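Wallbridge opens its hand-held gripper trial to outside checking, and asks buyers to wait for the results

Sat 23 May

Wallbridge, the independent testing group for household machines, today set out how it will judge claims made for robots taught by demonstration. The first work covers tidying a cluttered table, a chore that sellers are fond of promising and slow to prove.

The method is simple enough. A person picks up a pair of grippers, does the job by hand, and the recording is used to train a robot to do the same. Kodeo, whose training software is under test, says this is quicker than steering a robot arm by remote control. Wallbridge has yet to see figures that settle the matter either way.

Sessions are held in lived-in bedrooms and kitchens. A milk carton, held upright between two ribbed blue pads, is one of the easier lifts: flat sides, square corners, a shape that hardly changes. Sweet wrappers and soft bags are harder, and they are where Wallbridge expects the claims to wear thin.

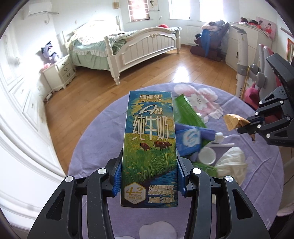 What has been collected so far

The trial holds 383 recordings from 7 homes. Kodeo had suggested that 3,000 would be needed before a robot could be trusted with an unfamiliar table, and has since said a smaller number might do. Wallbridge has asked for the reasoning behind both statements.

"I have been shown a great many films of hands doing things well," said Denise Cropper, head of trials at Wallbridge. "Of course they do it well. There's a person on the other end. I want to know what the robot does on its own with a half-crushed packet it hasn't met before."

Throwing things away is treated as a task of its own. The person has to carry a crumpled yellow package over an open bin with one gripper and a puffy white packet with the other, and let go of each in the right place. Two hands at work near the same rim make for a useful recording and a difficult one to copy.

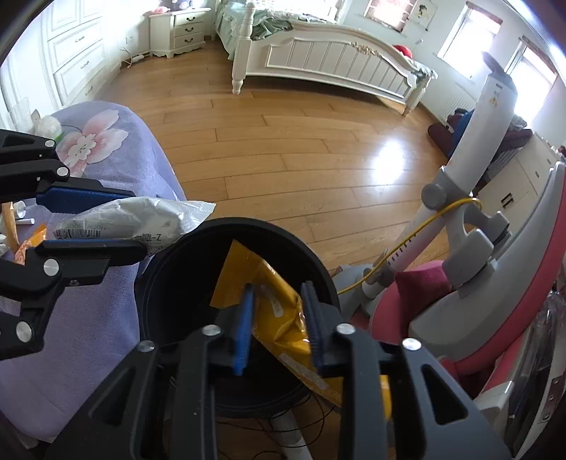 Remote control has been kept in the trial for comparison. Rotov is supplying the arms and the control desk, and the same people will do the same chores both ways. They get about 5 minutes of practice on each. Wallbridge considers that too short for remote control and has said so to both firms, but neither wanted the plan changed at this stage.

Adhiambo Mutiso, who runs the sessions, said the piles had caused more argument than the equipment. "Kodeo would have liked things spread out. People don't leave their tables like that. We have green packets lying across other packets, hair curlers, a red milk carton on top of a gold wrapper, and it stays that way until somebody picks it up."
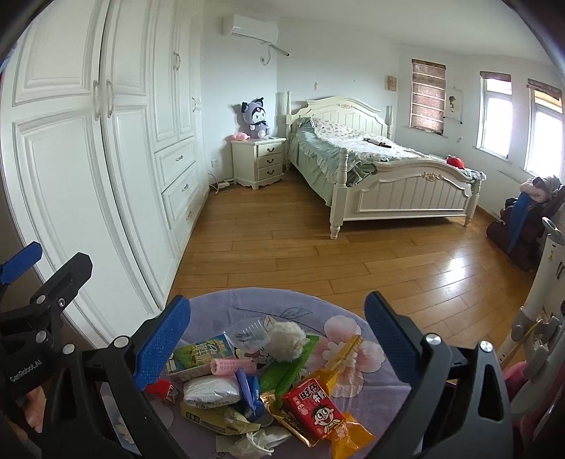 Does a recording made by hand prove that a robot can do the job?
It proves that a person holding a gripper can do it. The robot has to be tested separately, on items and rooms left out of its training, and those tests have not started.

Robot tests will be run at Tapsell, with results due in November. Failed attempts will be published along with the rest, including any where a person had to step in. Until then Wallbridge advises buyers to treat the words "learns by watching" with some care, and to ask any seller how many attempts were left out of the film.

Kodeo and Rotov have each seen this release before publication. Kodeo asked for the word "unproven" to be taken out of an earlier draft. It was replaced with "untested".

Notes to editors

Wallbridge takes no payment from the firms whose products it tests. Equipment on loan for this trial will be returned when it ends. Requests to attend a session should go to the Wallbridge press desk, marked for Denise Cropper.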